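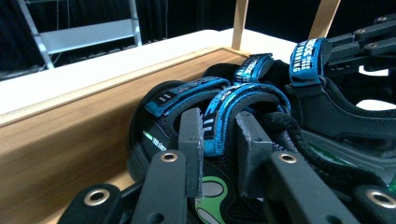

Review: Resteo hand-held gripper, set of two

I work with demonstration data for two-arm robots, and before Resteo my group at Belasdale used the Ninness grippers for a long time. In March we ordered a pair of Resteo to compare. I have now used them for three weeks, mostly with the shoe task: take sandals from a box, make a pair, put the pair on a shelf. I paid the normal price and I have no connection with the maker.

What you get

Two grippers, each with its cable, a tracking plate for the top, one spare set of pads and a small bag of screws. The instruction sheet is short but correct. I needed around 30 minutes for the first gripper and much less for the second, as I already knew which screw goes where.

The fingers are black plastic with brass inserts. I was glad to see the brass. On the Ninness the screws go directly into the plastic, and after some months of changing pads they hold badly. With Resteo I changed the pads 7 times and every screw still tightens as on the first day.

In the hand

You can hold it from above like a pistol, or from below with the palm up. For low objects on a table I prefer from below, my wrists are less tired and the fingers come flat to the sole of the shoe. The weight is acceptable. After a full morning I feel it in the forearm, but I felt the Ninness more.

The cable is my first complaint. It leaves the body at the back and hangs down in a loop, and when you turn the hand quickly it pulls a little.
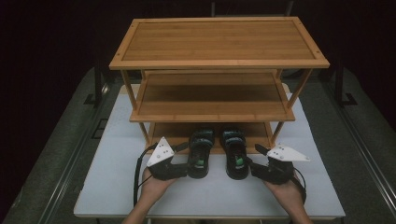
It would be better if the cable could turn freely where it enters the body. I have fixed mine to the forearm with a soft band for long sessions, and this helps, but a band should come in the package.

The tracking plate is good. It is white and stands at an angle, so that our head camera keeps it even when the two hands work close together. The Ninness plate lies flat, and with that one we lost the left hand very often at the back of the shelf.

Grip

Sandals are not easy. The straps are soft, the soles are hard and round, and in a box everything hangs on everything else. The Resteo fingers are narrow enough to go between two shoes in a full box, and this is the point where I see the biggest difference to the Ninness. Its fingers are wider and push the whole pile away before they close.

On the heel the pads hold well. You close on both sides of the sole, lift, and the shoe does not turn. On a strap alone it is less sure — I had many drops there with both products, and I now tell new operators to go for the sole whenever they can reach it.

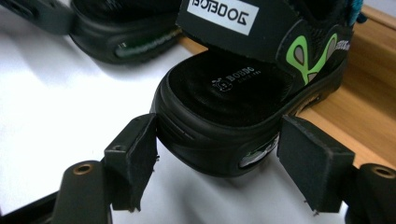 Resteo closed on the heel of a child's sandal. Note the loose fibres at the pads.

The pads are my second complaint. The surface is matt and a little fuzzy, and small threads come out at the lower edge. It does not change the grip so far, but the threads can come into the view of the finger camera and I must cut them with scissors. The spare pads have the same problem. A colleague tried the silicone pads from Durán, and they fit after some work with a file, but they are shiny and gave us reflections, so we went back to the original.

Camera view

The camera sees both fingertips and enough of the object behind them. Very near parts of the gripper are not sharp, which is normal with this lens and does not disturb the training. Black shoes between black fingers are hard to separate for the eye, and I would like to have the fingers also in grey. I wrote this to the shop on a Friday and they answered that other colours are planned, without a date.

Would I buy it again?

Yes, for two-hand work with small and middle objects. If you only pick boxes or bottles, the Ninness is cheaper and does the same job. Order extra pads with the first delivery, the shipping for a small package costs almost as much as the pads.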